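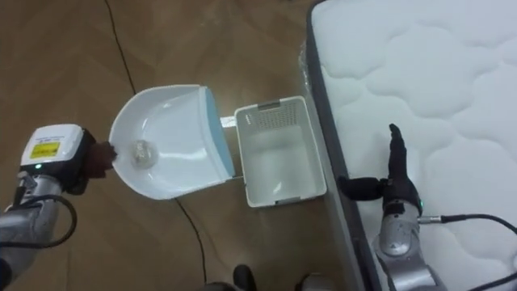 What do I do with the small things I find on the floor when I sweep? The wrapping goes into the garbage, and everything else goes into a bowl on the windowsill until I know where it belongs.

22 November 2020

I wanted to write in the morning, but the bedroom took the whole morning and a part of the afternoon also. So I write now, with tea, and my back is complaining.

The sheets are in the wash and the mattress has nothing on it. I always forget how it looks without the sheet, all those little clouds sewn into the white. The gray band on the side hides the dust well, too well maybe. I went along it with a damp cloth and the cloth became the same gray.

Then the floor. On a wooden floor the dust does not stay in one place, it travels and collects near the bed. My mother swept always toward the door. I sweep toward the bed and then I must bend, so she was right, but I am too old to change it now. I found 7 buttons this month, all in this room, and only two of them are from clothes I still have. Today one more piece of clear plastic, crumpled into a ball. I think I open everything in the bedroom and throw nothing away there.

The white basket I took out of the closet last week and I still have not decided about it. Hannelore Hamann says I should put the winter socks in it. I would like to keep the cleaning things in it, because it has the slot for the hand and I can carry it from room to room. But the brush is small and it will get lost at the bottom. For the moment the basket lives beside the bed with nothing in it. 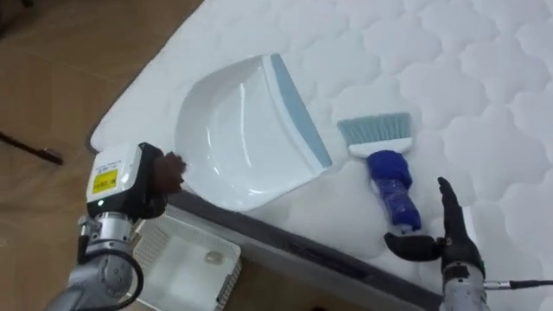
The dustpan and the blue brush, on the mattress.

I know, I know, one does not put a dustpan on a bed. Elfriede Gruber would not speak to me for 5 days. But the cover goes into the wash tomorrow in any case, so I allow it. I like this dustpan. The pale blue strip at the front lies flat on the wood and the fine dust does not slip under it, which the old metal one never managed.

In the afternoon I called Elfriede. She is back from Eltatholm and has a cold – only a small one, she says, but her voice was like paper. We talked for 40 minutes, mostly about her stairs. I did not tell her about the bed.

Still to do: the shelf behind the door, the curtain hooks, and the box with the letters. I do not want to open the box in November, it makes me sad when the evenings are so dark. The shelf I can do.

Soup for dinner, the rest of the lentils. The sheets are still damp, so I will take the yellow ones tonight.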